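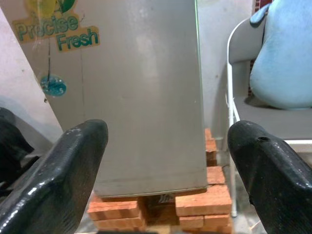 How much should we set aside for a first household robot arm?

Plan on 2,869 pounds for a single-arm set-up with one wrist camera, and keep a separate sum for the room it will work in.

Print this page | E-mail this page

12 Dec 2024
By the Prothero guides desk

Section 3. Planning your budget and your order

This section is for the person holding the purse strings. You don't need to have read Section 2 (choosing a task), but it helps enormously, as nearly everything you spend follows from what you want the arm to do. And this really is a lovely stage of the project! You get to decide what the thing is for before a single box arrives.

3.1 What the basic price covers

The Prothero starter set is built from three parts, and each is ordered on its own line:

Irner arm, with mounting plate and power supply: 2,000
Pravwood two-finger gripper, with one pair of fingers: 624
Wrist camera and cable kit: 245

Prices are in pounds and leave out delivery. The Tronon rolling base is a separate purchase and is covered in 3.4.

Note: The gripper comes with one pair of rubbery black fingers. A second pair is well worth having in the drawer from day one, and you can add it to the same order.

3.2 Before you ask for a quote

1. Write down one job, in a single sentence. "Open the fridge and take out a bottle" is a good one. "Help in the kitchen" is too wide to price.

2. Measure the things the arm will touch. For a fridge, you want the height of the door above the floor, the width of the door, and the depth of the grip or edge that the fingers will pull on.

3. Measure from the floor every time, even if the appliance is raised. A compact fridge standing on bricks has its door a good deal higher than the maker's leaflet says, and the arm has to reach the real door.

4. Open the door fully by hand and mark where its edge swings to. Chairs, cushions and anything else beside the appliance go on your sketch as well. Leave them where they normally live while you measure.

5. Look at the floor. Bare concrete is fine for a fixed mount. For a rolling base, sweep it first and note any cracks, slopes or loose threads that could wind round a wheel.

6. Find the nearest socket and write down how far it is from the arm's position. Allow for the cable going round the furniture.

7. Send the sentence, the sketch and the measurements together. Quotes come back much faster this way, and they come back right.

Caution: Do not test how firmly an appliance stands by rocking it. If it sits on bricks, blocks or a loose stand, ask a competent person to check it before any arm pulls on the door. A steady pull from a gripper is quite different from the quick tug you give without thinking.

3.3 Choosing between fixed and rolling

A fixed mount is the cheaper choice and, for a first project, we're very fond of it. You bolt the plate down, the arm knows where it is, and you can be trying out your first movements the same afternoon. It suits any job that happens in one spot.

A rolling base makes sense when the job has two ends: fridge to table, say, or shelf to sink. It also suits rooms where the arm must be cleared away in the evening. Be ready to spend longer on set-up, as the base needs its own stopping point in front of each appliance.

If you can't decide, start fixed. The Irner plate fits the Tronon base without an adaptor, so nothing you have bought is wasted when you move up.

3.4 Filling in the budget sheet

1. Enter the starter set total, 2,869, on line A.

2. If you need the rolling base, enter your quoted price on line B. The price depends on the battery size, so don't copy a figure from an older sheet.

3. Enter 319 on line C for the yearly care plan. It covers one service visit and a replacement pair of fingers. Leave the line blank if you have your own workshop and would sooner do the work yourself (plenty of people do, and enjoy it).

4. On line D, put the cost of making the room ready: sockets, a firm stand for the appliance, a bit of shelving, lighting if the room is gloomy.

5. On line E, put the hours your own people will spend, at whatever rate you use. Teaching an arm to open one door well takes patience, and those hours are the part most often missed from the sheet.

6. Add up lines A to E, and keep the sheet with your order.

Note: Lines C and E come round again every year. If your money is granted year by year, copy them on to next year's sheet now while it's fresh in your mind.

3.5 Using what you already have

Please don't rush out and buy new appliances! Older fridges with worn stickers and dull doors make splendid practice partners, and an arm that copes with them will be of more use to you. The camera does need to find the door's edges, so try it under your usual room light before spending anything from line D on lamps.

Caution: Never fit the arm to a folding table or folding chair, even for a quick trial.

3.6 Placing the order

1. Check that the arm, gripper and camera are on the same order, so that they are tested together before they leave.

2. Give a delivery address with someone there to sign.

3. If you want delivery before the end of May, say so in the notes box. Rolling bases take longer than fixed sets.

4. Keep the packing until the arm has run through all the checks in Section 4.

Related items
Section 2: Choosing a first task
Section 4: Unpacking and first checks
Section 7: Looking after gripper fingers
Budget sheet, blank copy
Tronon base: battery sizes and charging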